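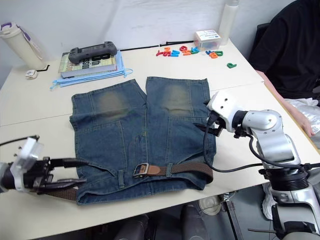
Skakis Lab, Department of Mechanical Engineering
News | 31 January 2018

Lab opens its doors for an afternoon of robot demonstrations

The Skakis Lab held its winter open day in the Ploner Building this month, with visitors from the engineering program, two local high schools and the public stopping in to see what the group has been working on since the fall.

Most of the afternoon was given over to clothes. The lab's two-arm setup, known in the group as Gerkix, is being used to study how robots handle fabric, and the demonstration had the arms working on everyday garments laid out on a white table. One of them was a pair of denim shorts with a brown belt still threaded through the loops.

Clothing is hard for robots. A metal part keeps its shape when it is picked up, but a pair of shorts changes shape every time it is touched, and a belt adds a stiff piece with a heavy buckle at one end. Students in the lab told visitors that the belt is the part that gives them the most trouble, as the loose end can slide under a gripper or get caught in a fold.

The demonstrations ran in 4 sessions, each followed by time for questions. Many of the questions were about speed. The arms move slowly, and several visitors wanted to know if they could go faster. The answer was yes, but the students keep the speed down while they are still working on where the grippers should take hold of the cloth. Others asked about cost, about what happens when a grip fails, and about when a machine like this might turn up in a laundry or a clothing store. The group did not give a date for that.

Not every run went as planned. In the second session the arms had to be stopped and the shorts laid flat again by hand before the fold could be finished. The later sessions went more smoothly.

Visitors could also see posters from 3 student projects in the hallway, covering gripper design, motion planning and safety around shared work tables. A short talk in the Cabello Room gave an overview of courses in robotics for students who plan to apply for the fall term.

The lab has 13 student members this year, both undergraduate and graduate. Students interested in joining can pick up a form at the department office on the first floor of the Ploner Building. School groups that were not able to come in January can ask the office about a separate visit later in the spring.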